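Stukamia Colour Names: data card and README

Release 4, maintained by the Plandis Language Archive
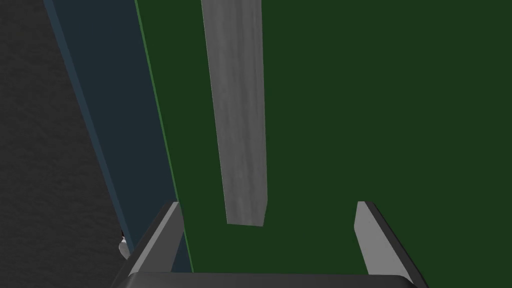 Stukamia Colour Names is a collection of written answers to a simple question: what do you call this colour? It was gathered from speakers of British English living in Hona and the villages nearby, and it records everyday words, including words that do not appear in any paint chart or school textbook. The archive is interested in how people divide up the middle of the range, where one name gives way to another. A flat, deep forest green with pale silver-grey lying against it, as in the illustration at the head of this card, gives a fair idea of the sort of pairing for which agreement on the first colour may be strong and agreement on the second may be weak. Entries such as "pewter", "dishwater", "old fence" and "nearly white" are kept as they were written.

Contents

The release consists of a table of answers, a table of colour samples and a short list of notes on spelling. Each row in the answers table holds one name given by one person for one sample. The samples table gives the reference values for each of the 90 printed cards used in the sessions. The spelling notes record cases in which two forms have been treated as the same word, for example "grey" and "gray", or "duck egg" and "duck-egg".

Fields in the answers table

sample: the number printed on the back of the card
name_as_written: the answer exactly as the participant wrote it
name_tidied: the answer in lower case, with spelling made regular
second_choice: a further name, if one was offered
sure: yes, no or blank
session: a letter from A to H, marking one of the 8 sessions
age_band: a broad band only; exact ages are not held

How the answers were gathered

Participants sat at a table facing a north window and were handed the cards one at a time, in shuffled order. They wrote their answers in pencil on a ruled sheet. No list of suggested names was offered, and participants were free to leave a line blank. A break was taken halfway through each session. Sessions ended no later than four in the afternoon, so that the cards were always seen by daylight.

The cards were printed by Wei on uncoated stock. One batch was found to have a slight yellow cast and was withdrawn before use. Answers from the trial session, in which a different set of cards was used, are not part of this release.

Tidying and checking

All sheets were typed up twice by different members of staff and the two versions compared. Where they differed, the original sheet was consulted. Genowefa Jasińska, editor of the collection, made the final decision on 11 answers that could not be read with confidence; these carry the mark "unclear" in the tidied field and should be left out of any count.

Dialect words have not been replaced by standard ones. Brand names of paints and cars have been kept where participants used them as ordinary colour words. Personal remarks written in the margins have been removed.

Known limits

The collection reflects a small area and should not be taken as a guide to British English as a whole. Older speakers are more heavily represented than younger ones. Participants were asked whether they had any difficulty telling colours apart, but no formal test of colour vision was carried out. Sessions C and D took place under heavy cloud, and users comparing names for the darkest blues and greens may wish to treat them separately.

Colours seen on a screen will differ from those on the printed cards. The values in the samples table were measured from the cards themselves and should be preferred to any on-screen reproduction.

Changes in this release

The second_choice field has been added.
Three duplicate rows in session F have been removed.
"Teal" and "teal blue" are now kept apart in the tidied field.
The spelling notes have been put in alphabetical order.

Use and citation

The tables may be used freely for teaching and research, provided that the archive is named. Commercial users are asked to write to the archive beforehand. Please cite the collection as: Jasińska, G. (ed.), Stukamia Colour Names, release 4, Plandis Language Archive.

Corrections should be sent in writing to the editor, quoting the sample number and session letter. The next revision is planned for September, and corrections received after the end of August will be held over to the one following.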